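Cuaderno de taller - octubre, después del café de las 9:30
Tema: presupuesto de pinzas y repuestos para el año que viene

Retomo lo que dejé a medias la semana pasada, que entre una cosa y otra se me fue el santo al cielo. Fredy me mandó por fin la oferta de Verschueren y la tengo aquí al lado, impresa y ya con una mancha de café. El total sale en 3466 euros, con portes pero sin IVA, e incluye la pinza nueva, la brida para la muñeca y un juego de dedos de recambio. Yo contaba con algo menos, la verdad, aunque Fredy dice que el año pasado pidió lo mismo para el otro puesto y que los plazos los cumplen muy bien.

La otra opción es Mista. Más barata, y el comercial es un encanto (me tuvo al teléfono media mañana contándome lo de su feria), pero la brida no coincide con la nuestra y habría que mecanizar un adaptador. Alcides se ofrece a hacerlo él en la fresadora. Se lo agradezco muchísimo, pero ya lleva encima los utillajes de Vilov y no quiero cargarle más cosas hasta que eso salga por la puerta. Le he dicho que me calcule las horas y que las pongamos en la hoja como lo que son, un coste. 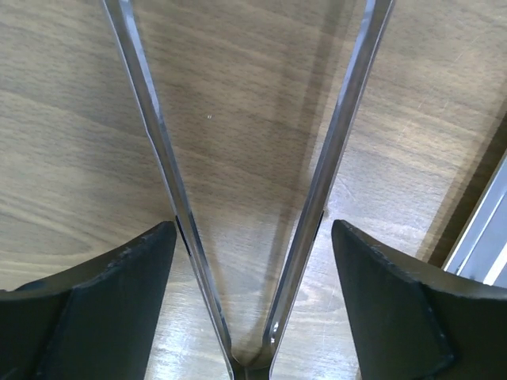
Sobre los dedos, sigo pensando que conviene pedir más de un juego. Los negros que usamos ahora tienen el canto de arriba picado, con marcas claras en los dos, y si vamos a seguir con piezas de metal pulido quiero saber cada cuánto los vamos a cambiar antes de cerrar la partida de consumibles. Mi propuesta es poner 5 juegos para todo el año y reservar 300 euros aparte para material de almohadillas, que Fredy quiere probar alguna más blanda. Si sobra, pues sobra, y lo pasamos a tornillería, que siempre anda justa!

Queda abierto lo de Firix. Nos ofrecen el mantenimiento del brazo en contrato de 2 años, con una visita anual. Me gusta la idea de no tener que andar pidiendo precio cada vez que algo suena raro, pero el papel que mandaron no dice si el desplazamiento va incluido, y ya nos pasó con el compresor. Les he escrito esta mañana y les pido también que separen las piezas de la mano de obra.

Pendiente:
Fredy - preguntar a Verschueren si los dedos se pueden comprar sueltos y hasta cuándo vale la oferta.
Alcides - horas del adaptador, sin prisa, cuando acabe lo de Vilov.
Yo - rehacer la hoja con dos columnas, una por proveedor, y meter la formación, que se me olvidó por completo en la primera versión.

Nota para quien abra la carpeta de compras: la hoja buena es la que tiene la pestaña verde. La otra la dejo de momento por los precios antiguos, que me vienen bien para comparar.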